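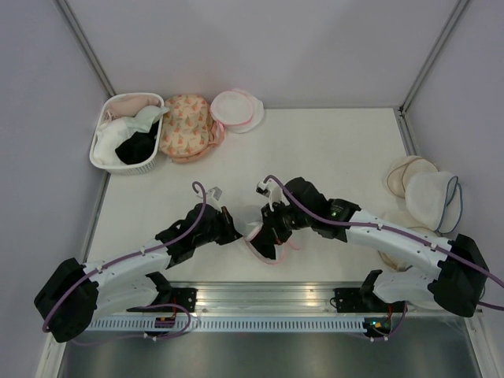

According to the reviewer for Ngubane, sorting laundry should not be called solved until a machine can do it unattended. We accept the point in part.

Research > Household tasks > Laundry

November 24, 2021 – by the Stalora project group

3 min read

Figure 1. Two-arm station with a mesh laundry bag between the grippers.

4.2 Bagging of garments

Thin mesh bags remain hard for machines – the opening seldom keeps its shape. Of 594 trials at Stalora, 259 were completed without help. Trials in which a garment caught on the trim were counted as failures.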